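Flodeo Traffic Stop Recorder, model 106

Made by Drolerau for drivers, taxi firms and legal aid offices

The Flodeo is a small recorder for the car. It keeps sound and picture when you are stopped on the road, and it makes a copy that your lawyer can open without special software. You start it with one press of the large button, or with your voice if your hands must stay on the wheel.

What it does

When recording begins, a green light comes on and stays on. The lens turns to the side window, so the talk between driver and officer is kept clearly. The recorder writes the time and the place into each file. If the device is taken out of the car or its cable is pulled, it continues on its own battery for 3 hours.

Each file is closed with a check code. With this code a court or a complaints office can see if the file was changed later. The check program, Arango, is free and works on any ordinary computer.

In the box

Recorder with window mount
Cable for the car socket, 3 metres
Memory card
Printed card with advice for drivers, written by the solicitor Milagros Mamani

Please read before you buy

The law about recording the police is not the same in every country. We cannot give legal advice by telephone. Tell the officer that you are recording, keep your hands where they can be seen, and do not reach for the device during the stop.

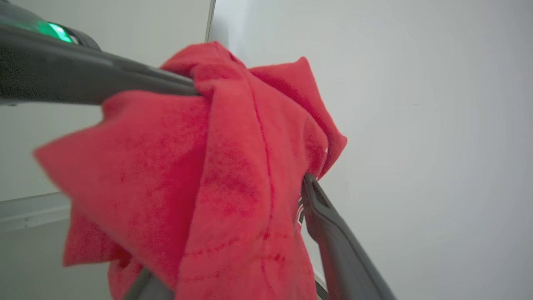

The window mount holds best on clean glass. Wipe the glass first and press the mount for 13 seconds. In strong cold the rubber becomes hard, so please warm it a little in your hand.

Price and delivery

269 euros, with tax. Taxi firms which order for several cars should write to Edith Flores in our sales office, who will prepare an offer. Orders from the new production are sent from April.

Guarantee and returns

The guarantee is two years for the recorder and one year for the battery. Before you send a device back, please copy your files, as we erase every memory card that arrives in our workshop.

Page last changed: 14 February 2021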